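Twisted pair

A twisted pair is a length of wiring in which two insulated conductors are wound around each other along their whole run. It is used for telephone lines, computer networks, sensors and the short leads inside small electrical goods. The two conductors normally have different colours, so that each can be told apart at the ends.

Purpose

Any wire picks up some electrical noise from its surroundings. When two wires are twisted together, both pick up almost the same amount, and a receiver that reads the difference between them ignores most of it. Twisting also reduces the noise the pair gives out. A tighter twist generally works better at high frequencies but uses more wire for the same distance.

Handling

Short leads are often sold with a connector already fitted at one end. The strands must part a little where they enter the housing, and it is good practice to keep this untwisted section short. Pairs in blue and white are common.
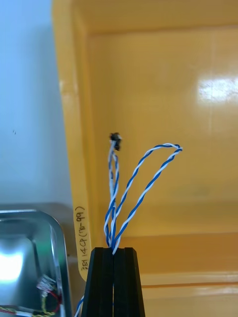

Loose pairs tend to cross and tangle when several are kept together. They should be separated by hand from the free end, without pulling on the connector, and stored in wide loops. A sharp bend can damage the conductor inside while leaving the insulation whole, and such a fault may only be found with a continuity test.

See also: Coaxial cable, Ribbon cable, Crosstalk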